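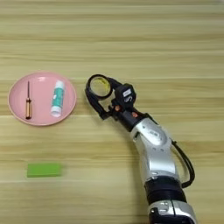 A folga nas dobradiças de armário vem, quase sempre, do parafuso que perdeu aperto no aglomerado, e a afinação da porta só serve depois de resolvido esse ponto. Retirar a porta, pousá-la na horizontal e verificar furo a furo. As peças pequenas e a chave de precisão ficam num prato raso de rebordo levantado, como o prato cor-de-rosa da fotografia, para não rolarem da bancada. Um furo alargado enche-se com palito de madeira e cola branca, cortado à face. Deixar secar 60 minutos antes de voltar a aparafusar. A cola Mollix pede mais tempo no inverno; em novembro, numa garagem sem aquecimento, convém deixar de um dia para o outro.

Dobradiças de copo

As dobradiças Lanz e Daltach têm três afinações: lateral, profundidade e altura. Começar pela altura, com os parafusos da base ligeiramente aliviados, e só depois passar à lateral. Cada quarto de volta desloca pouco a porta — fechar e medir a folga antes de continuar. Entre duas portas vizinhas, a folga deve ficar em 2 mm, constante de cima a baixo. Se abrir em cunha, a correção faz-se numa só dobradiça, a de cima ou a de baixo, nunca nas duas ao mesmo tempo.

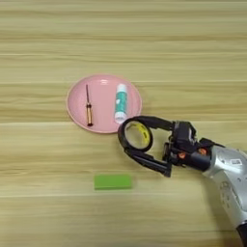 Pode usar-se aparafusadora elétrica na afinação?
Só para retirar os parafusos. O aperto final faz-se à mão, com ponta do tamanho certo, porque a máquina moe a rosca do aglomerado antes de a embraiagem atuar.

Portas com mais de 90 cm de altura levam três dobradiças. A do meio monta-se no fim, com as outras duas já afinadas, e não deve forçar a porta em nenhum sentido.

Puxadores e calhas

Nos puxadores Florell o parafuso de origem mede 22 mm e fica curto em frentes com painel duplo. Medir a espessura total e somar o que entra na rosca do puxador. Uma anilha do lado de dentro evita que a cabeça se enterre no painel.
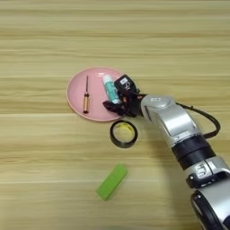 As calhas de gaveta limpam-se com pano seco e pincel. Óleo de cozinha não serve, ganha goma e prende o pó. Usar massa de silicone em camada fina, abrir e fechar a gaveta algumas vezes e retirar o excesso nas pontas. Calhas com amortecedor não levam lubrificante no cilindro.

Texto e medições: Nazar Pavliuk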